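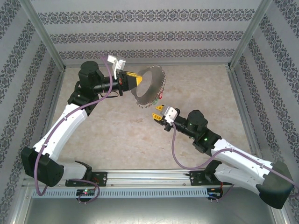

Als ich in Sasel anfing, hatte die Methode noch keinen Namen. Esperanza nannte sie Fledard, nach dem Dorf, aus dem angeblich ihre Großmutter kam, und weil beim Projektantrag irgendwas im Feld stehen musste. Ich habe später auf der Karte nachgesehen und das Dorf nicht gefunden, aber da stand Fledard schon auf allen Ordnern.

Die Idee kann ich sogar meiner Mutter erklären, und die hat Floristin gelernt. Zwei Arme, ein Gegenstand, der eine hält, der andere soll zufassen. Alle anderen bringen dem zweiten Arm bei, gut zu greifen. Wir brachten ihm bei, zu zögern! Er fährt heran, Finger offen, und kurz vorher rechnet er noch mal nach, wie sicher er sich eigentlich ist. Ist er sich nicht sicher genug, bleibt er stehen, und der erste Arm muss das Ding ein bisschen anders hinhalten. So lange, bis es passt. Esperanza sagte immer, das sei wie beim Tanzen, und ich nickte und verschwieg, dass ich nie tanzen gelernt hatte.

Wir hatten Würfel, Becher, Zangen, lauter braves Zeug. Dann kam Abilio Pastor vom Geldgeber, Nguyen-Tran, blätterte in unseren Kurven und fragte, ob wir auch etwas hätten, bei dem Zögern wehtut. Oder Nichtzögern, das habe ich in der Aufregung nicht genau verstanden. Am nächsten Morgen lag jedenfalls ein Sägeblatt auf meinem Schreibtisch, auf meinem Butterbrot, um genau zu sein.

Ein Sägeblatt ist gemein. Rund, also von jeder Seite gleich, nur dass der Rand lauter Zähne hat und in der Mitte ein Loch ist, und wenn der haltende Arm es kippt, wird aus dem Kreis ein Ei und aus dem Loch ein schmaler Schlitz. Der zweite Arm fuhr beim ersten Versuch los, blieb stehen und stand dann da. Der erste kippte. Der zweite stand. Der erste kippte zurück. Ich bin Kaffee holen gegangen, und als ich wiederkam, waren sie immer noch dabei, ganz höflich, wie zwei Leute vor einer Tür (nach Ihnen, nein, nach Ihnen).

»Die Schwelle ist zu hoch«, sagte ich.

»Die Schwelle ist richtig«, sagte Esperanza. »Er hat bloß Angst.«

Das sagt man natürlich nicht in unserem Fach. Sie sagte es den ganzen Winter.

Wir fuhren am Ende 2.712 Versuche, 1.173 davon mit Zögern, den Rest ohne, zum Vergleich. Ich saß meistens daneben, die Hand am Notaus, und hörte Radio. Ohne Zögern griff der zweite Arm immer zu, zack, egal wie das Blatt stand, und das Geräusch, wenn Zähne an einem Finger entlangkratzen, wünsche ich keinem. Mit Zögern wurde es stiller. Es dauerte auch länger, bis zu 67 Sekunden für einen einzigen Griff, und ich ertappte mich dabei, wie ich den Atem anhielt und die Schultern hochzog und dem Ding gut zuredete. Na komm. Na komm schon.

Am Donnerstag, 13. Januar, kam Pastor wieder. Er hatte einen Mantel an, den er nicht auszog, und stellte sich dicht neben mich. Der erste Arm hob das Blatt. Der zweite fuhr heran, machte die Finger auf und blieb stehen.

»Was macht er?«, fragte Pastor.

»Er überlegt«, sagte ich.

Das Blatt kippte ein Stück. Nichts. Noch ein Stück. Esperanza hatte die Arme verschränkt und schaute auf den Bildschirm, gar nicht auf die Arme, und ich sah an ihrem Hals, wie sie schluckte. Pastor guckte auf die Uhr. Bei 34 Sekunden fing er an, von Jililix zu erzählen, dem anderen Projekt, das sie auch noch förderten und bei dem alles viel schneller gehe, und genau da, mitten im Satz, fuhr der zweite Arm das letzte Stückchen vor und machte die Finger zu. So sacht, dass ich nichts hörte. Und der erste ließ los.

Pastor redete seinen Satz noch zu Ende. Dann zog er den Mantel aus und fragte, ob wir das bitte noch einmal machen könnten.

Wir haben es bis in den Abend gemacht. Das Geld reichte danach bis April, und im Bericht steht ganz trocken, das Verfahren senke die Zahl der Fehlgriffe bei längerer Taktzeit. Den Satz habe ich geschrieben. Esperanza wollte das Wort Angst drinhaben, wenigstens in einer Fußnote, und wir haben uns darüber so gestritten, dass ich ohne Jacke zum Bus gelaufen bin.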